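Small things on the big table

In our home the table is for eating, drawing, chess and also for everything that has no place. I tried many systems and I kept only the simple ones.

First, take one cardboard box, open, and put it on the table. Do not buy a nice basket from Dulley before you know how much you have. Small toys, clips and little bottles go to the box, and books stay on the shelf. Work for 5 minutes, then stop.
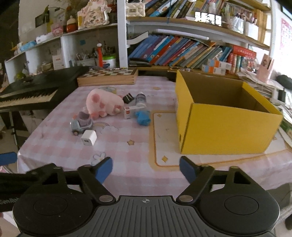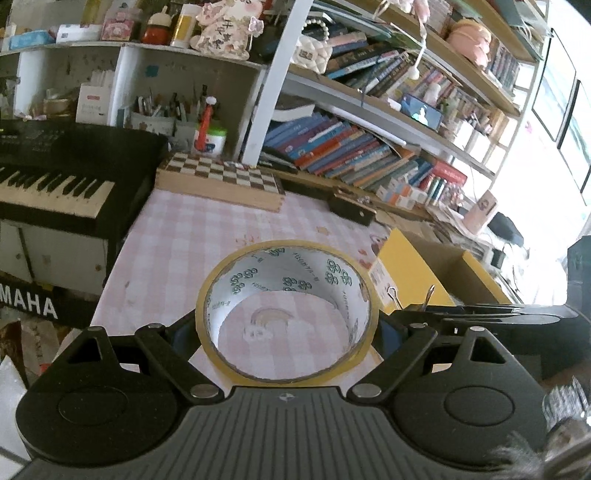
Same table, same checked cloth.
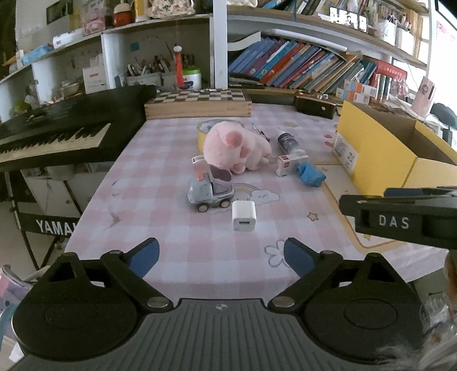
Chargers are the worst, they always go to the bottom. I keep them in a separate bag with a paper label. Soft toys go in last, so they are not pressed by hard things.

For packing tape, fold the end of the tape under itself, 2 cm is enough. Then you don't search for it with your nail next time.

If your box will go up on a shelf, please weigh it in your hands first. My shelf from Stukmont became bent from books already. On Sunday I empty the box completely, also if there is almost nothing inside. What has no owner goes to the charity shop in Besness.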